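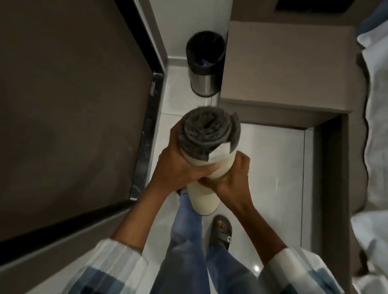

# Guest Linen and Bath Supplies: Gallery

The Grollness Residence provides furnished apartments for visiting staff, families on short stays, and guests of the Batent training center. Each apartment is supplied with bed linen, bath towels, and a small set of household goods before arrival. This page is maintained by the Housekeeping Office and is intended for residents who wish to know what they will receive, and for new members of the housekeeping team.

The gallery is revised each August, when the linen contract is renewed and older stock is withdrawn. The present edition opens with the bath towels, as these prompt the largest number of inquiries at the front desk.

## Bath towel, dark gray

Dark gray terry, rolled into a tight spiral and held by a cream-colored paper band. A small white printed label is placed on the band, just below the coiled end of the roll.

The stainless steel trash bin with its black liner is the standard model for the apartments. Liners are folded over the rim when the bin is set in place.

## Notes on the towels

The dark gray towel was adopted after a trial on the second floor of the Helel building, where it was compared with the white towel then in use. Residents preferred the darker color, and the laundry reported fewer pieces withdrawn for staining. White towels remain available on request for residents who prefer them, subject to stock.

A total of 645 towels are held in circulation across the two buildings. Stock is divided between the apartments, the laundry, and the linen room, so that a replacement can ordinarily be issued on the same day. Towels issued to an apartment are recorded at check-in and again at departure.

New towels are supplied to us by Saengthong in paper bands. We ask residents to remove the band before first use and to place it with paper recycling on the ground floor. The band should not be left on a towel sent to the laundry – wet paper breaks apart in the drum and is difficult to remove from terry.

## Care and exchange

Towels are exchanged every Monday. Used towels should be left in the cloth bag provided, outside the apartment door, before 8 in the morning. Clean towels are delivered in the afternoon. Residents who miss the exchange may bring their towels to the linen room, which is open until 7 in the evening on working days.

Residents who launder their own towels are asked to observe the following:

- Wash dark towels separately for the first two washes. Some loss of color is normal.
- Use a moderate amount of detergent and no fabric softener, which reduces the ability of the cloth to absorb water.
- Do not use bleach. Marks left by bleach on dark gray cloth are permanent, and the towel will be charged as a replacement.
- Dry fully before folding or rolling. Towels stored damp will develop an odor that a single wash may not remove.

Loose threads may be trimmed with scissors but should not be pulled. A towel with a torn hem may be returned to the linen room and will be exchanged without charge.

## Storage in the apartment

Rolled towels take up less shelf space than folded ones and may be stored upright or on their sides. In the smaller Helel apartments, where the wardrobe is shallow, we recommend rolling. The larger Grollness apartments have a deeper shelf above the hanging rail, and either method is suitable.

## Requests and corrections

Requests for additional towels may be made at the front desk or by leaving the green card on the kitchen counter. Families staying longer than one month are entitled to one further set for each resident. Beach and pool towels are not part of the apartment supply and are issued separately at the Batent pool entrance.

Errors on this page should be reported to the Housekeeping Office. Pictures of the bed linen and kitchen textiles will be added when the new stock has been received and labeled.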